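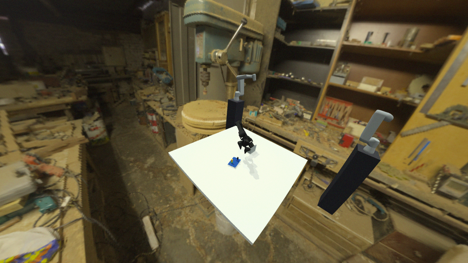
Sim of the layout: small black arm on the white table, blue board beside it, the two bigger arms on pillars.

Working out what we buy for the Pistberg cell this year. Posting the numbers as I go.

1/ The small arm is the easy part. Lapointe quoted 2 weeks and the price fits. The pillars are what eat the budget. Each one needs a base plate and its own power run.

2/ Nastetti wants $600 per base plate, cut and drilled. Clerosell wants $300 but we drill the holes ourselves. We own a drill press. Going with Clerosell.

3/ Grippers: one spare for each size. I skipped spares last time and we sat idle for 6 days in May waiting on a finger.

4/ Still open is the tabletop. White shows every part clearly but it scuffs. I'd like a price on a top we can swap out without moving the arm.

5/ Running the board job in sim until the quotes are in. If the small arm can do it alone, the second pillar moves to next year's budget.

6/ Order goes in Wednesday. If you've bought pillar mounts lately, tell me what you paid for freight. I have a blank line there.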